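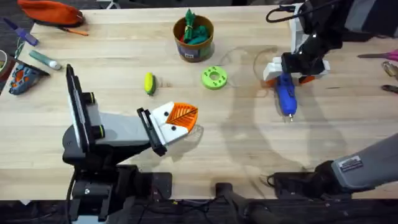 November, evening, Rudisthorpe workshop

Got in just after six and had the bench to myself until eight. Heating was off again so I kept my coat on for the first hour.

Both arms are up. The left one I left alone for most of the night, gripper open, parked over the wood. The right one has the blue glue gun. I have been putting this off for a month and wanted to get the holding part settled before going any further with the software. The grip is better with the orange pads than it was with bare fingers, when the gun turned in the jaws every time the wrist rolled. Tonight I ran the roll test 10 times with the gun unplugged and it stayed where I had put it on all but one. On the bad one I think I had closed the fingers too high up the body.

The weight is a nuisance. The gun came to 416 grams on the kitchen scales at home with half a stick in it, and the cable pulls as well. With the arm stretched out the tip sags. I measured the sag with a steel rule, which is not a good way to do it, and wrote down some 38 tenths of a millimetre at the far side of the table. Close in it is hardly there. So the gluing should happen near the middle and the left arm can bring the parts across. That was more or less the plan anyway.

Cable now goes up and over from above. Before, it came along the arm and caught on the elbow.

Test pieces for later: the lime-green ring, the little toy corn cob, and the fabric out of the round canister. The ring is easy. It is flat and the left gripper can take it by the edge if I come in slowly. The corn is harder than it looks, as it rolls. Fabric I have no real plan for. The left gripper picks up two bits at a time or none, and I did not try it tonight.

Spent far too long on the left gripper's white finger last week, so a note for when I have to do it again: fit the bracket first, then the finger, then the pad last of all. Do not tighten the two screws fully until the pad is on. The spare pads are in the drawer marked Zastar with the old belts.

The Van Leeuwen supply is fine so far. It made a noise when both arms moved together at full speed and I have turned the speed limit down to 300 in the settings, which stopped it. I don't know if that is a cure.

Someone from the Sturilbridge group wants to come over and look at the calibration. I said after the middle of the month. The table needs to be bolted down before then, it still creeps when the right arm stops short.

Must move the tools off the left side too. The tape, the knife and the tube all live there and I reach across the arm for them without thinking. A shelf on the wall would do. There is an offcut at home that might be long enough.

To do next time: plug the gun in and let it drip on card with the arm still. Then a straight line, slow. Ask about the heating. Buy glue sticks, the long ones.

Locked up at quarter to ten.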